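The Long Way Back to Work

When the Benton furniture plant closed its second line in October, 162 people lost their jobs in one afternoon. Most were over 45. Many had never written a resume.

Revathi Bhat had run the finishing room for 19 years. She applied for 11 jobs in the first month and heard back from two. "They both asked what software I used," she said. "I used a clipboard."

The county offers retraining grants of up to $2,000, enough for a semester at the community college in Shirima if the student already owns a car and can go without pay until spring. Only 383 grants were paid out last year across the whole county. Gopinath Kurian, who handles applications at the job center, says the form runs to 14 pages and asks for tax records that laid-off workers often can't find.

Short-term work fills the gap for some. It comes through agencies and lasts a few days or a few weeks, with the hours sent by text the night before. The pay is decent. The trouble is planning anything around it, such as child care or a dentist appointment.

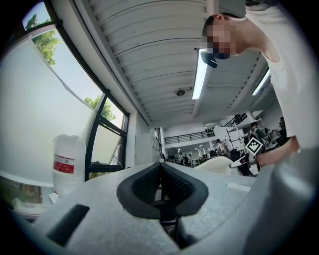 Damián Villalba, a former line supervisor, took that kind of work through the winter and kept a notebook of every shift. By March he had cleared about 1,000 dollars a month after gas, less than half his old wage. He used part of it to sit the state exam for boiler operators and passed on his second try. He now works nights at the hospital in Barkus, a 50-minute drive each way.

Bhat went another direction. She and two women from the finishing room rent a bay behind the old feed store and refinish tables and chairs. They have orders through June and no health insurance.

Kurian would like the county to cut the form to four pages. A shorter version has been in draft since last summer, and he still hands out the long one.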